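The White Desk Problem

Matte white has become the default finish for the home office, and the cleaning advice has not kept up. Most of it was written for varnished oak or for kitchen counters. Laminate is neither.

Halima Sani maintains the furniture at Hamstead, a shared office with 87 desks, nearly all of them white. Her records separate the complaints into three groups: ink, rings from cups, and what she enters as "haze." Haze is the largest. It consists of residue, mostly hand oils and leftover cleaner, spread thin across the surface. From directly above it is hard to detect. From a low angle, with a ceiling light behind it, it shows as curved streaks that follow the path of the last cloth.

"People see haze and spray more product," Sani says. "Then they have two layers of it."

Choosing the cloth

Microfiber holds residue in split fibers that are finer than cotton yarn. A weight of 200 grams per square meter is adequate for desktops. Heavier towels carry more water than the job needs and leave some of it behind at the edge banding, where moisture can get under the laminate.

Edges matter less than weight, though a bound border adds a firmer strip that should be kept out from under the fingertips. Fold the cloth into quarters for the first pass and turn to a clean face when the working one looks gray. A bunched cloth is acceptable for spot work, where pressure counts for more than coverage.

Water first

Dampen the cloth and wring it until it no longer drips. Plain water removes dust and most fresh marks. For oils, add five drops of dish soap to a liter of warm water, wipe, then wipe again with water alone. The second wipe is the step most often left out, and soap film is a common source of haze.

Tuncay Toprak, who fits laminate tops for Dirodton, advises against melamine sponges. They are a fine abrasive, and on a matte finish they produce a polished patch that cannot be reversed. He gives the same warning about rubbing hard on one spot with any dry cloth.

Pressure and direction

Work from the back edge toward the body in straight, overlapping strokes. Keep the free hand flat on the top to steady a light desk, and lift it before the cloth reaches that area - fingerprints on a damp surface dry as marks. Use the palm, with the fingers spread, so that the load is distributed across the fabric. Pens, organizers and monitor stands should be lifted and wiped under, never pushed, as grit beneath them will scratch.

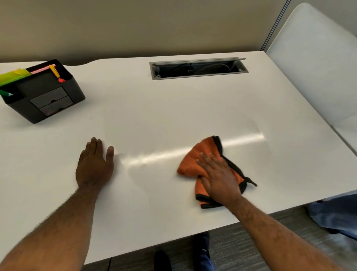 Drying and checking

Leave the top for five minutes, then view it from the side at desk height with the overhead light on. The reflected band should have an even sheen along its length. Where it changes, go over the area with a dry, clean cloth using light strokes.

Wash microfiber separately from cotton, without fabric softener, which coats the fibers. Air drying is sufficient. Sani replaces a cloth when it begins to push water across the desk instead of picking it up.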